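Gripper drops bin liners partway through the lift, no fault logged

Posted in Handling & Grippers
Asked by tworail_kalcombe

We run a small test bay in Kalcombe where an arm picks up black plastic bags and moves them across to a bin. It did 2,922 picks with hardly a miss. Since July it has started letting go of bags partway through the lift. The fingers close, the controller reports a good grip, the arm goes up and the bag slides out. No alarm, no fault code, and the arm carries on to the bin with nothing in it.

I have cleaned the fingertips and re-run the homing routine. Grip force is at 40 per cent, same as always. Rigid items are fine. What should I check next?

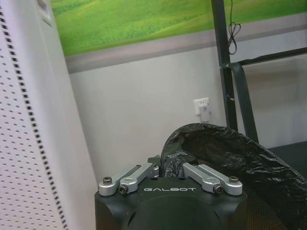
Grip confirmation on our setup comes from motor current only, with no sensor in the fingertips. The linkage bars are held by hex socket screws at their lower ends and I haven't touched those yet. The bags are crumpled when the arm goes in, and it goes for the curled lip at the open mouth, where there isn't much to hold. Same supplier for the bags, as far as I know.

3 answers

Prarkbridge_maint
Check the screws first. Power off and locked out, then move each link by hand and feel for play. If one has backed off, the fingers can meet out of line and still draw enough current to pass as a grip. A hard part hides that but thin film won't. Look up the torque in your manual, don't guess. We check ours every 3,000 cycles after a similar problem at our Gorkmont line.

binday
try more force

krajci_user
More force might help but I'd go up in small steps. Ours tore the bags when we overdid it. We use Krajčí soft pads and they go shiny with wear, so look at the pads under a lamp even if they are clean. Also have the arm stop just after the lift and check the finger gap again. If it has closed further, the bag is gone and you can stop the cycle. Keep people out of the cell while you test, a dropped bag makes everyone want to reach in and grab it.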